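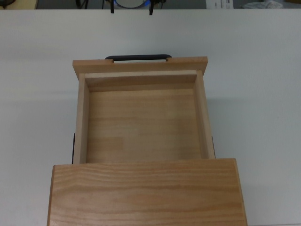
The top drawer, open.

Nii Mensah had been opening the same drawer since a little after lunch, and he had grown fond of it, the way you grow fond of a neighbor's dog you only ever see through the fence. It was a plain little cabinet that Okon had sent over from the Rornham shop, two drawers in pale wood, the upper one with a black handle and the lower one with only a slot for your fingers. His grandmother had kept buttons in one very like it, and he had told everyone at Mevham so, twice.

They wanted 1,495 examples by the end of November. Nii's share of the afternoon was 99, and he was on number 22, what with the kettle and the phone call from Hebden.

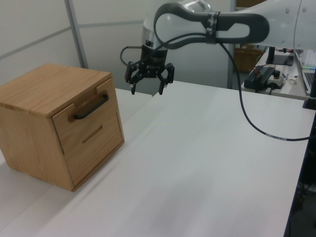
"You're rushing the start," said his aunt, who had run the night shift before him and still came by with oranges. "Let it come down slow. It learns the hurry along with everything else, you know."

He supposed it did. He had watched the last model try on its own (that was back when they used the other cabinet, the one with the sticky runner) and it had come at the handle with a funny sideways dip of the wrist, and he had gone red to the ears, for it was his own dip, the one he made when his shoulder was tired. It was like hearing a child say your swear word at the dinner table. So now he took a breath before every reach and thought about his shoulder.
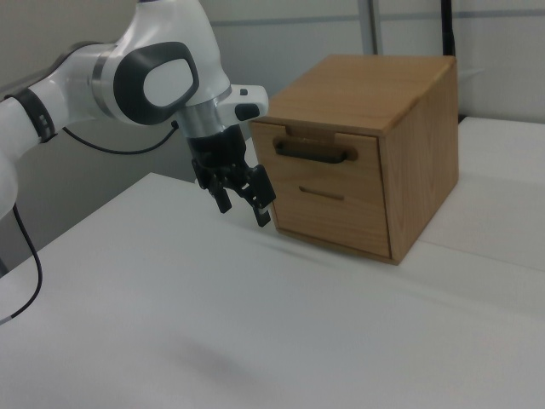

His aunt peeled an orange and talked about her stairs, which needed carpet, and about his cousin, who was marrying a dentist. Nii listened and worked the controls. A reach, a pinch, a long easy pull, then save, and close it all up again. He threw out 3 in a row for being clumsy and didn't mind it much.

"Does it ever get to put anything in there?" she asked.

"Next month, maybe. Hebden wants spoons."

"Spoons," she said, very pleased, and handed him half the orange over the back of his chair. He set it on his knee and began the next one.
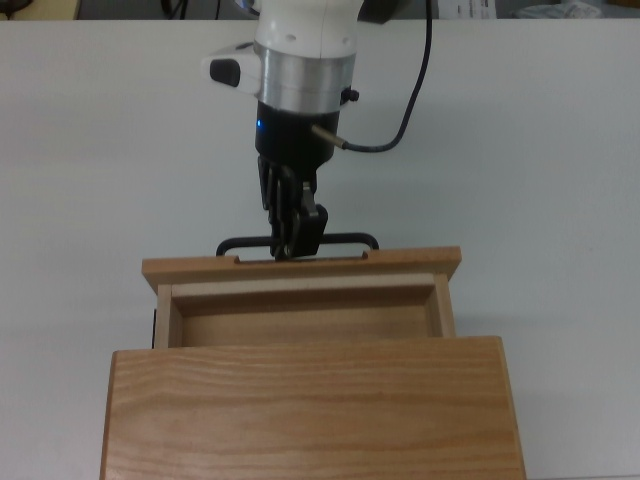
Evening

By six his aunt had gone for her bus, leaving the peel in a neat pile beside the keyboard, and Nii had 41 still to do. He turned the radio on low, rolled his bad shoulder, and brought the arm down slow.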